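About Parnico

Parnico is a small office that helps people to ask for government records, and to read them when they arrive. We work mainly with files that were closed for many years and then opened, completely or in part: old police reports, letters between ministries, minutes of closed sessions, lists of persons who were watched. Our readers are local reporters, students, families and also former clerks who want to know what happened to a case they once had on their desk.

We started in September with one shared desk in Wasa and a box of copies which a newspaper did not want to keep any more. Today we are a team of eight, and our open index has 2,830 documents. Each one was read from the first to the last page by a person from our team before it went into the index.

What we do

When a public archive opens a new group of files, the news comes fast and the reading comes slowly. The first articles often use the same four or five pages. We take the rest. We note the date, the office that wrote the paper, the office that received it, and every place where words are covered. If the same paper was released before, we put the two versions next to each other, so the reader can see which lines are new. This is slow work and sometimes there is nothing new at all. Then we write that too.

We also help with requests. Many requests fail for a simple reason: they are too wide. A letter that asks for "all papers on the harbor strike" will probably be refused or will wait for a long time. A letter that names the office, the years and the kind of paper has a better chance. We read your draft without cost and we send it back with our remarks. 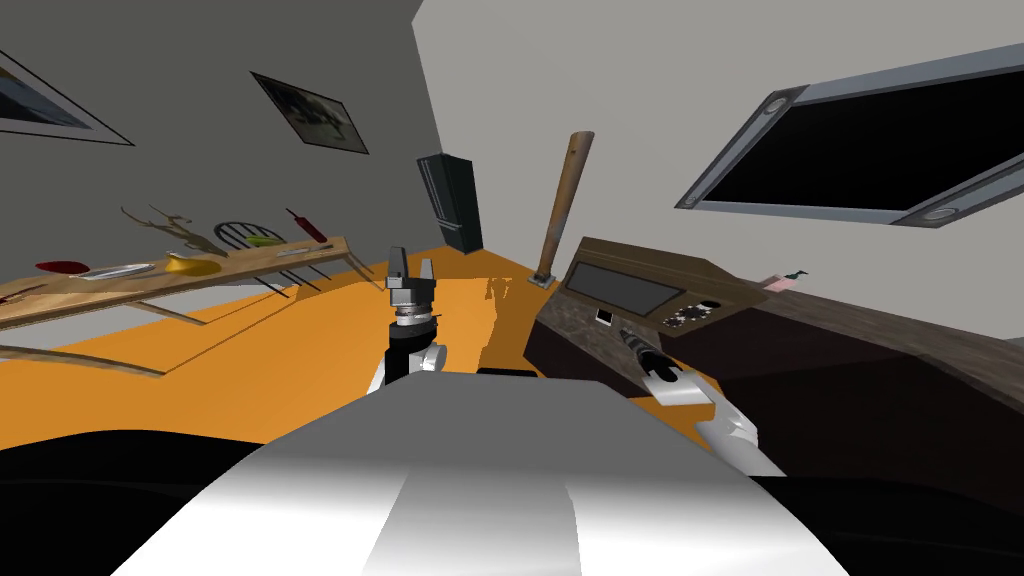
The remarks on my draft were longer than the draft, a reader in Nedau wrote to us, and she was a little angry at first. Then she cut her request from thirty years to two, sent it again, and received 500 pages about the closing of the river port. She says she would still like to have a shorter letter from us next time. We try.

How we choose

We cannot read everything. We take a group of files when it touches a decision that people still live with, for example a border, a dam, a school that was closed or a court case that was never explained. We do not take files only because they are famous. There are already good people working on the famous ones.

The Trương papers are the largest group we have finished. They came to us as eight boxes of trade office letters, with no list and in no order, and many were carbon copies with weak ink. It took us around two winters to put them in order.
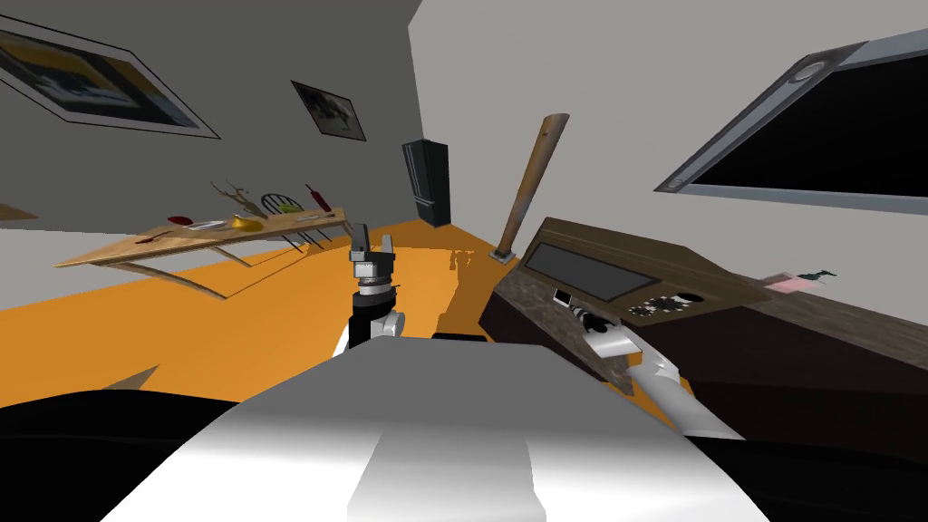

After this we changed some of our rules. We now number the pages before anybody begins to read, and we keep the old order of the box on paper, even if the order seems to have no sense. Twice the "wrong" order showed us which letters had been kept together in the same drawer, and this was more useful than the letters.

Private names

A government file is full of people who did not ask to be in it. We hide home addresses, health details and the names of persons who were children at the time. Officials who signed in their public role stay visible. If you find yourself or your family in our index, please write to us – we answer these letters before all others.

Who pays

We live from small gifts, from paid courses for newsrooms, and from a yearly sum from the city library of Wasa. We do not accept money from parties, from candidates or from the offices whose files we read.

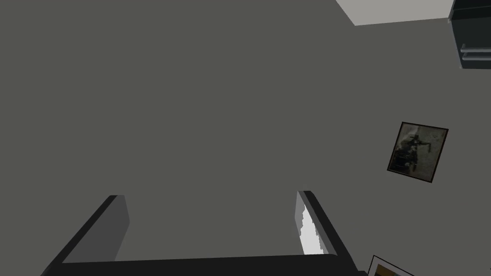

Parnico, Wasa

Visit or write

The reading room is open in the mornings, but please write first – we have few chairs. Bring a pencil and leave your pen in the bag. For questions about the index, give us the document number if you have it. We answer in English and, with some patience from your side, in three other languages.

This page was last changed on 26 May 2018.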